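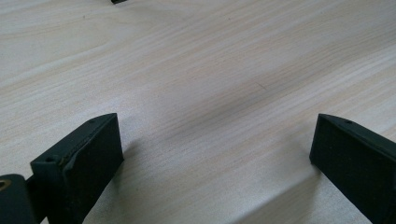

Figure 2. Pale wooden tabletop with the grain running in long, slightly wavy streaks.

3.2 What people told me about their tables

I went into the Flakville interviews wanting to talk about rent. That was the plan, anyway, and the interview guide I'd put together with Mercy Kinyua had two full pages on rent and half a page on furniture. By the second household I'd flipped it around. People would give me a number for the rent and then stop, but ask where the kitchen table came from and I'd be there until dinner (twice I was there for dinner).

Most of what I heard was about moving. Flakville grew fast once the Minero plant opened, and a lot of the families I talked to had come over from Boychuk with whatever fit in one truck. The table nearly always made the trip. Beds got left behind, and so did sofas, but the table came, even when it was too big for the new kitchen and somebody had to eat sideways against the refrigerator. One woman told me she'd sawed four inches off the end of hers and still felt bad about it!

I coded these stories as "carried goods," following the scheme in Section 2, though I'll admit the category leaks. Is a table carried if your brother brings it over in November, months after you've moved? I said yes. Mercy said no, and we went back and forth on it long enough that I ended up running the counts both ways. The pattern holds either way, so I report my version here and put hers in the appendix.

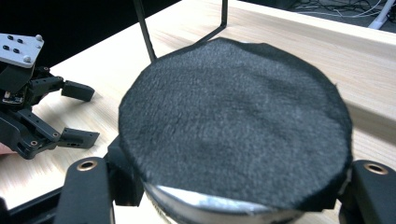
The other thing that kept coming up was homework. I hadn't asked about school at all, but parents brought it up on their own, usually while explaining why they'd never buy a glass top. Out of 99 households, the ones with kids under twelve talked about the table as a work surface first and a place to eat second. Bills got paid there too, and hair got cut, and in one apartment over the Bakero store it was where the sewing machine lived all week except for Sunday lunch.

I want to be careful with this. Flakville had 1,700 households on the town's list when I drew my sample, and the people who said yes to a long chat with a stranger are probably the people who like having company at the table. I tried to balance that out by going back at different hours, which got me a few night-shift workers, but they were tired and their interviews are short. Where I lean on their answers in Section 4, I say so.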